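Print this message | E-mail to a friend

Subject: Re: Water shutoff, Cladby branch

On Monday a subscriber wrote:
> Will the Cladby reading room stay open in May?
> The notice gave hours for Toledo only.

The Cladby reading room will remain open during the pipe work. The restrooms will be closed until 2:00 p.m. each day.

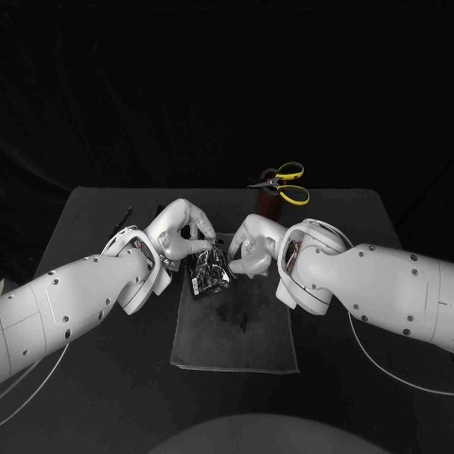 Holds placed at Cladby may be moved to Toledo at no charge. Please quote form 223 when making the request.

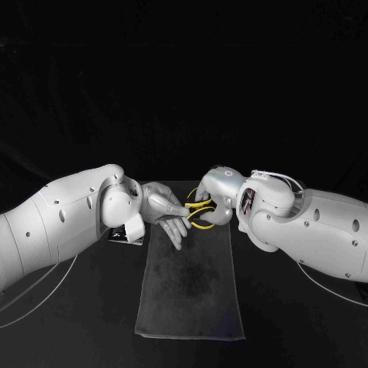
The book drop on Faltum Street will stay locked for the whole month. Fines will not be charged on items due in that period.
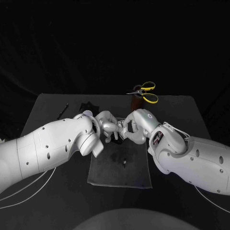 Groups that have booked the meeting room should call extension 1387 to confirm their dates.

Member Services
Prostia Library District

Shares: 3 | Comments: 0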